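Posted in March by Muthoni Kaijage
Print this page | E-mail this to a friend

We use cookies to remember your settings. By continuing to browse you agree to this. OK

Household Practice, Unit 2: Cups, Benches and the Walk to the Sink

Right, notes from this morning's session, for those who missed it and for those of you who were there but were (I saw you!) still waiting on your coffee. I've tidied up my scribble a bit, but it's still mostly me talking.

We started with the question I always start with, which is where a cup goes when you've finished with it. Everybody says "in the sink" and everybody is fibbing. It goes down on the nearest flat thing. In my own kitchen that's the end of the bench by the toaster, and by teatime there's a small crowd of them. So the unit is really about that bit in between, the putting down and the picking up again, and how you set up a table so it doesn't drive you bonkers.

I handed around the Stekevthorpe sheet, where you draw your table from above and mark your sink, your shelves and your usual chair. Please do it in pencil. Last term's group did it in pen and we ended up with some very creative crossings-out. Once it's drawn, put a little cross wherever you'd naturally set down a drink, then draw the path from each cross to the sink. If a path goes through something (a mat, a tray, a stack of mail, the cat), circle it.

Most of you had your circles in the same sort of place, just short of the sink, where things get parked. Mine too. I'm a shocker for leaving a pen there.

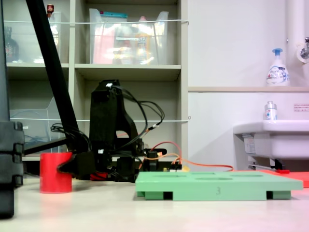 Then we got on to shape. A straight-sided cup is a pleasure to deal with. You can take hold of it at any height and it feels much the same in the hand, whereas a tapered one wants to slide through your fingers if they're damp. Try it at home with both, over a towel please. Grip low and the top gets tippy, grip up near the rim and your fingers end up where somebody's mouth goes, so I teach a hold at the middle or a smidge under. Approach from the side, close your hand, then lift. People rush the closing part, and that's how you get tea on the floor.

Colour came up as well, and I'm glad it did. On a pale table a bright cup is dead easy to spot, and I'm all for it, especially for anyone whose eyesight isn't what it was. Clear tumblers on a white bench are a menace! My aunt swears by her orange ones from the old Budelov range and she hasn't knocked one over in years, or so she tells me.

We ran short on trays and boards, so here's the gist. Anything with little feet is easier to pick up, as you can get your fingertips underneath, but crumbs get under there too, so lift it when you wipe. Anything with hollows in the top needs a proper going over with a corner of the cloth. A flat swipe just skates across.

For next time: finish your sheet, move one thing that's sitting in a circled spot, and leave it moved. Bring a cup you like and one you can't stand. The reading is the Noiphan chapter on benches, and you can skip the tables at the back.

Sign up for our newsletter | Print this page | E-mail this to a friend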